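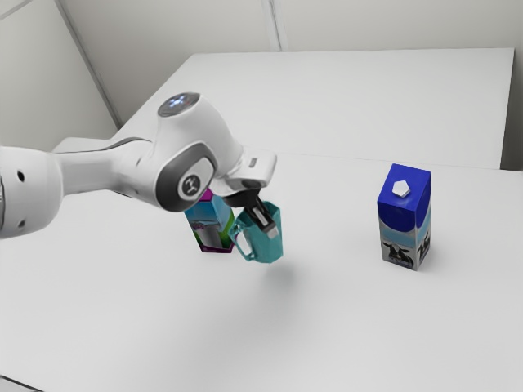 Help topics > Kitchen and table chores

Can a robot arm clear my table yet?
Partly. In simulation, the Grenoron software picks up a mug by the rim and lifts it clear of the table. Milk cartons are on the list too. A real kitchen is harder, and we don't sell a home version.

Why do you use a simulated table?
It costs nothing when a mug gets dropped. Khurram Mohmand's team can run the same pickup 505 times overnight and change the starting position each time.

How often does it work?
In our May runs, 96 percent of mug pickups ended with the mug where we wanted it. Cartons were lower. Two objects standing close together still cause most of the failures — the arm goes for one and bumps the other.

Is it faster than a person?
No. One mug takes about 23 seconds from start to finish.

Can it wash dishes or fold towels?
Not now. Wet dishes slip and cloth changes shape. We have no date for either.

What about shop-floor work?
That is closer. Parts come in known sizes and the lighting stays the same. Write to Bushra Farooqui at the Grenoron desk if you have a packing or sorting job in mind.

Last updated June 2021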